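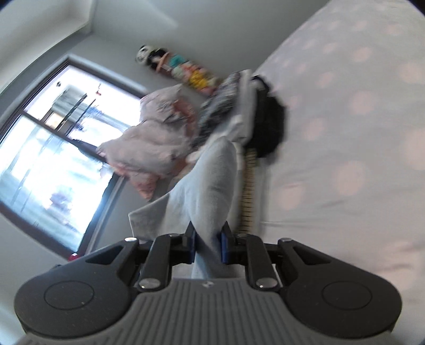 You promised us pillowcases, wrote one reader of our last report to the Fernandes Fund, and as far as I can tell from the shelves you have delivered fitted sheets. I have nothing against fitted sheets but I cannot put one on a pillow.

The reader is right and we may as well start there.

Sandby Linen Bank, second progress report to the Fernandes Fund
February 2019

We use cookies to improve your experience on this site. By continuing to browse you accept our use of cookies. OK / More information

Filed under: Grants & Reporting, Household Goods, Prangate District

1. Pillowcases

The application said we would supply complete bed sets, meaning a fitted sheet, a flat sheet, a quilt cover and two pillowcases, to households setting up from scratch in Prangate. We wrote that sentence in good faith and in ignorance of how people give away bedding. They keep the pillowcases. They keep them for dusters, for storing the other sheets in, for taking to the laundromat, and for Halloween. What reaches us is the fitted sheet, usually a queen, usually with one corner whose elastic has given up.

In the period covered by this report we took in 509 fitted sheets. We are not going to print the number of matching pillowcases, as the Fund has been kind to us and we would like that to continue. We have moved a portion of the "sundries" line across to buy new ones in plain white. They match nothing and therefore go with everything. Your grants officer approved the change by email and asked us to mention it here, which we have now done.

2. What went out

We sent out 418 sets. Under the revised definition (see Appendix B, which is one paragraph long and took a month) a set is anything that makes a bed a person could decently sleep in. Under the original definition the figure is lower and we'd rather talk about it over the phone.

Most sets went through the housing service and the women's refuge. A smaller share went to people who rang up or walked in. We had planned for the opposite, on the theory that a shopfront in the main street would bring people through the door. It does bring people through the door, but what they want is to know whether we are still the video shop. The video shop closed in 2013. We have put up a larger sign.

Doubles are always short. Singles are fine. We have more king-size flat sheets than there can be king-size beds in the district, and have begun cutting the worn ones down for cots. The cot sheets have been the quiet success of the year, and were not in the application at all. If the Fund has a box on its form for good things that happened by accident, we couldn't find it, so they are listed under "Other".

3. Washing

Everything is washed on arrival, including the things that come with a note saying they have been washed. The two front loaders bought with the first instalment have run nearly every day we have been open. One has needed a new door seal. The other is under warranty and has needed nothing, so the money set aside for its repairs is still there and we are trying not to look at it.

The water bill was under budget. The power bill was not. We dried on the lines out the back all through the warm months, then it rained for most of May and the dryer earned its keep and a good deal of ours. We have asked for quotes to put a roof over the lines. One quote arrived promptly and was for a carport. We are still considering the carport.

4. The stock system

The Fund paid for a year of Zurkeo, and asked for our frank view of it. Zurkeo is good at telling us what we have. It's less good at beds. Its size field offers Small, Medium, Large and Extra Large, and a lively fortnight was spent deciding whether a king single is a Large. (It's a Medium. There is a card taped to the monitor.) The monthly summary prints without fuss and has replaced an exercise book which was mostly crossings-out.

We would renew, at the same rate, and without the "customer loyalty" module we seem to have paid for by mistake.

5. Folding

A heading we did not expect to need. Folding takes longer than washing, and a badly folded fitted sheet takes up the room of two good ones. When the shelves filled in the second quarter we believed we needed more shelving, and got as far as measuring the back wall. Then we held a folding afternoon. There is now a spare shelf. The shelving money has not been spent and we propose to put it towards quilts, which can't be folded into behaving by any method we tried.

Opinions differ on the correct way to do the corners. Two schools have formed. Both produce a rectangle and management has declined to rule.

6. Against the agreed targets

Referral agreements with local services: met.

Opening hours extended to include one evening: met, though the evening is a quiet one and the heater is loud.

Drop-off bins at three sites: partly met. The library bin and the bin at the pool are in use. The one at the Prangate tip attracted everything a tip attracts and has been brought home.

Average wait from referral to delivery under one week: met for singles and cots, missed for doubles, for reasons given above at some length.

Reusable bags for every set: not met. We ordered 20 as a trial and got none of them back. People who have just moved house turn out to have a use for a strong bag. We have gone over to string.

7. Money

The statement is attached. Spending is a little under the instalment received, largely thanks to the seal, the shelves and the bags. Please note that the line reading "Sheets, various" is bedding and the line reading "Sheets (A4)" is paper. They were one line in the last report, and we understand it caused some alarm.

8. Next period

More doubles, by asking for them by name in the school newsletter. A decision on the carport. A second run of cot sheets, if the king flats hold out. We will also change the wording on the bins, which at present says "Bedding welcome" and has been read generously. The new wording will say sheets, quilt covers, blankets and, in larger letters, pillowcases.

The reader quoted at the top has since dropped off four. They were a matching set, and went out the same afternoon.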